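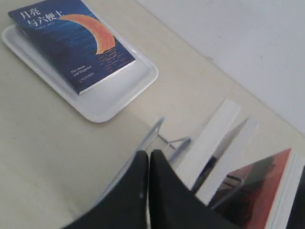
Krisztina Vörös wrote in to ask why a paperback should go on a tray at all when the arm could pick it off the bare table. The tray is a fixed start pose. With the book laid flat on it, the approach angle stays the same from trial to trial, and only the slot in the wire holder changes.

Tips from the Trindden shelving trials, 2018-12-18:

- Close the fingers before moving in beside the holder. Open fingers catch on the wire.
- Train on mixed thicknesses. The Plulska policy learned from 1,541 demonstrations, and the early ones with uniform books helped least.
- Log a failed insertion separately from a failed grasp. Ayman Younis merged the two in March and we lost 20 runs to relabeling.
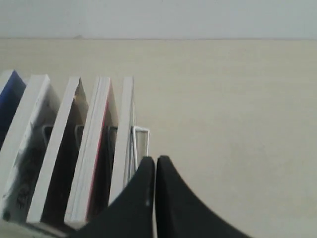
- Thin volumes go at the end of the row, next to the wire. In the middle they get pushed along with their neighbors when a thick book goes in.
- Let the row lean. A leaning row gave a steadier gap estimate than a straight one — the page edges show better to a wrist camera.
- Wipe the fingertips every 5 runs. Paper dust lowers grip on glossy covers.

Success leveled off at nearly 1,000 demonstrations. The rest mostly reduced the number of retries. We have not repeated this with hardcovers.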